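Evaluating a Vendor's Simulator
Week Five handout — Procurement and Practice in Service Robotics

Bring this to Tuesday's tutorial, along with the vendor manual (31 pages, of which you need perhaps the middle ones) and a pen that works. The product under review is Sastivholm, a simulated home for two-armed robots, sold by Kollov on an annual licence of $2000 a seat. The faculty has a trial. Your job over the next fortnight is to work out whether we should keep it, and to write that up in a form a person with a budget could use.
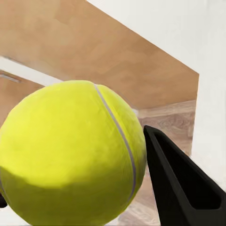

Dirceu Brandão
Lecturer, Service Robotics

1. What is being sold

Read the brochure once for pleasure and then put it away. It promises "a lived-in home, ready on day one." The licence agreement, a less lyrical document, promises a set of rooms, a catalogue of 1927 household objects, a two-armed robot model, simulated cameras and a scripting interface. Those are the goods. The lived-in part is atmosphere, and you can't file a fault report against atmosphere.

There are two tiers. The basic one lets you run the tasks Kollov has already built. The other, called Leite, lets you write your own and change the physics settings. The trial is for Leite, naturally. Vendors rarely lend you the one you can afford.

Your first piece of work is to separate the claims into three piles: claims you can test on a lab machine, claims you would need a physical robot to test, and claims that no instrument known to science could test. "Seamless" goes in the third pile. Please don't spend a paragraph on it.

2. The tidying task

We will all work from the same built-in job, which is picking up small things in a furnished room. It sounds childish and it's a fair choice. Tidying mixes easy objects with nasty ones, it needs two arms only some of the time, and everybody marking the result has an opinion about what tidy means.

Start with the tennis ball. A ball is a generous object. It presents the same shape from every side, it doesn't care which way up it is, and two fingers closing on opposite sides of it have a decent chance. Its one vice is that it rolls, so a clumsy approach by one finger sends it off under something. When you look through the gripper's view at close range, the ball takes up a great deal of what there is to see, and the script has to decide how far to close with not much else to go on. Note which sensor values your script is reading at that moment. A surprising number of last year's scripts were reading the true position of the object straight out of the simulator, a luxury your kitchen will not extend to you.

The manual calls this "privileged state" and mentions it once. You should mention it every time you use it.

Then go on to the snack packet, where the marks are. Flat things on soft floors are a miserable problem. The fingers need to get under an edge or pinch a bit of the surface, and a parallel gripper coming in from the side is mostly in a position to shove. Whether a shove counts as progress depends on your task definition, so write the definition down before you run anything. If you write it down afterwards, I can tell. 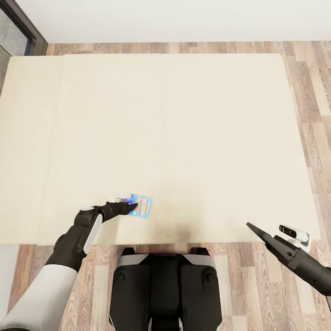 Two questions come up every year at this point, so I'll deal with both.

The first is whether the rug matters. It does, in at least two ways. In a physical room, pile gives a little under a fingertip and drags on whatever is pushed across it. In a simulator a rug may be a true soft surface, a stiff slab with a friction number, or a picture of a rug painted on a box. All of these can look very nice. Find out which one you've been given. Section nine of the manual is vague on the matter, and the support desk, when I asked, sent me section nine.

The second is whether the packet bends. Again, check. Put the same shove on it at several friction settings and record how far it travels and whether its outline changes at all. A packet that never deforms is a tile with good graphic design, and a policy trained on it will have learned to push tiles. That may still be useful. Say so, and say for what.

A word on the other arm. In most single-object runs one arm does the work and the second hangs about in the air. This is normal, and it isn't idle in the sense that matters to us, because it still has to be kept clear of the furniture and of its colleague. Log its joint positions too. I have read a great many reports describing a flawless pick during which the spare arm passed through a cupboard.

3. Contact, near contact and wishful contact

Please use these terms consistently in your write-up.

Contact means the physics engine reports a force between two bodies.

Near contact means the bodies are within your stated tolerance and no force is reported. State the tolerance.

Wishful contact means it looked like it was touching. From one viewpoint, a finger hovering over a surface and a finger resting on it can be the same handful of pixels. This applies especially to cabinet tops seen from above, and to anything small and pale near a floor. If you can't tell from the view whether an object is sitting on the boards or floating a finger's width over them, go to the log. If the log isn't available, write "could not be determined." I give marks for that sentence. I have never taken one off for it.

4. Cameras and light

Kollov's lighting is good. I say it grudgingly. The walls shade off softly, the grain in the floorboards is convincing, and the whole place has the calm of a rental listing. That is pleasant to work in and a bit of a worry. Real share houses have a lamp with the wrong bulb in it and a window that blinds everyone at four in the afternoon. Leite lets you alter the lights, so alter them. Run your script under the default, then under something nasty of your own making, and report both.

Pay attention as well to large plain areas. A white wall offers a vision system very little to hold on to, and a robot that turns toward one has, for a moment, almost nothing to say about where it is. The vendor's demonstration videos do not linger on walls. Yours should.
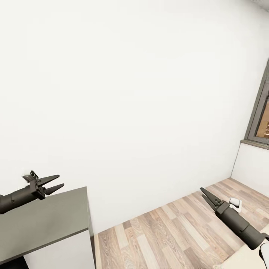

Reach is the other thing to try while you're moving about. The two arms can be sent to quite different heights, one to a work surface and one toward the floor, and the manual has a table of the reachable space. Pick a few points near the limits of that table and see if the arm gets there without an odd contortion on the way. The table was evidently made with nothing else in the room. Add a cabinet and it becomes a more modest document.

5. The comparison

You can't review one product alone, so we have Dondach as well. Dondach is free, ugly and maintained by people who answer questions at two in the morning in a tone that suggests it. Its rooms look like the inside of a filing cabinet. Its contact reporting, on the other hand, is plain and well documented, and you can read the source when it misbehaves.

Run the ball task in both. Don't attempt the packet in Dondach unless you have a free weekend and a robust sense of self. Compare set-up time, the honesty of the error messages, and how much of your script survived the move. Leave appearance to the end, and give it no more than a paragraph.

6. What to hand in

A report of up to 10 pages, single author. It should contain:

Your three piles of claims, with the page of the manual or licence for each.
Your task definition for the ball and the packet, dated before your first run.
Results for both objects, failures included, with the number of attempts.
A statement of every value your script took directly from the simulator.
The Dondach comparison.
A recommendation: keep Sastivholm, drop it, or keep it on the basic tier.

"It depends" is acceptable as a recommendation if you say what it depends on and who would have to find out. A recommendation to buy more seats should explain who is going to sit in them.

Failed runs are worth as much as successful ones in the marking. A report in which the robot tidies everything first go will be read with great interest, and then I'll ask you to run it in front of me.

7. Practical matters

The licence server allows a limited number of us on at once and does not queue politely. If you get a message saying the session is "resting," somebody else has your seat. Log out when you go to lunch.

Save your scripts outside the Sastivholm project folder. The updater regards anything in that folder as its own property and tidies it away, and so far it remains the most effective tidying behaviour in the package.

Read sections four to nine of the manual before Tuesday. Skip the foreword.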